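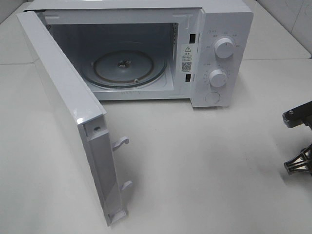

Warehouse and packing room walk-through, Caklow Foods, Paltville

Date of visit: 2023-07-18
Walked with: Corentin Barbier, shift lead
Result: pass, with two items to fix

I do this one every July and it's always the sticky season, so bring shoes you don't love. My comments are under each line, and sorry in advance, I ramble.

1. Incoming goods door
OK. Strip curtain is whole again and the bottom seal touches the floor all the way along. Last year I could see daylight under it! The delivery log was filled in up to the morning truck.

2. Honey and syrup drums
OK. Lids tight, labels facing out, lot codes readable without a flashlight. One drum from Veloso had its code rubbed faint, so Corentin wrote it again on tape while I stood there. Please use the printer next time – tape falls off. 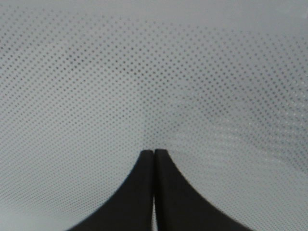
I'd also like the drums a hand's width off the wall so somebody can get a mop back there.

3. Nut and raisin shelving
FIX. Opened cartons of walnuts were sitting on the same shelf as the plain pulses. The cartons were folded shut, but that isn't enough for an allergen. Move them to the bottom bay and put the red sign back up (it was lying on top of the lockers, I have no idea how long).

4. Oil filling line
OK. Drip trays clean, guards on, stop button tested and it stopped. The Hondik capper sounds rough to me. I'm not a mechanic and it isn't on my list, but I'd have someone listen to it before the busy weeks.

5. Check scale
OK. The 1000 gram test weight read right on the first try. The card next to it was signed for every shift.

6. Pallet count against the sheet
OK. The sheet said 702 cases of pickle and that's what the scanner had too. Nice to see, after the mess we had in spring. 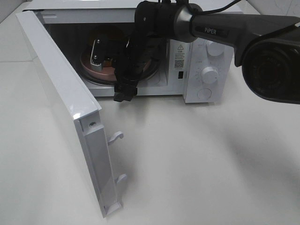 Oleksandra Koval

7. Hand wash sinks
FIX. Soap fine, towels fine, but the sink by the label room runs cold only. I let it go for some 2 minutes and it never warmed up. Call the plumber this week, please, and send me the work order.

8. Pest stations
OK. All in place and all dated. The one behind the baler had been shoved sideways by a pallet jack, so we pushed it back and I marked its spot on the floor with chalk.

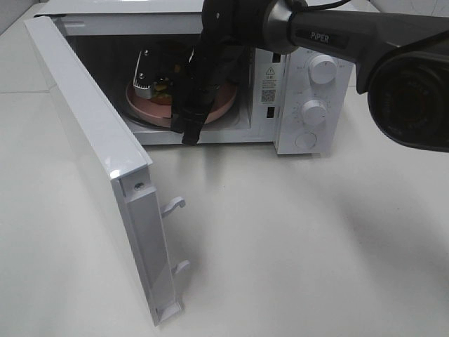

Paint would last longer than chalk, if anyone has a can open.

9. Coats, hairnets, jewelry
OK. One watch, taken off when asked and no grumbling. The clean coat rack was a bit short on larges, which I hear is a laundry delay.

10. Paperwork
OK. Training sheets are up to date except for the new starters on nights, and theirs are due by the end of the month.

I'll come back for items 3 and 7 only. Photos of the moved cartons by email are fine with me, but I want to put my own hand under that faucet.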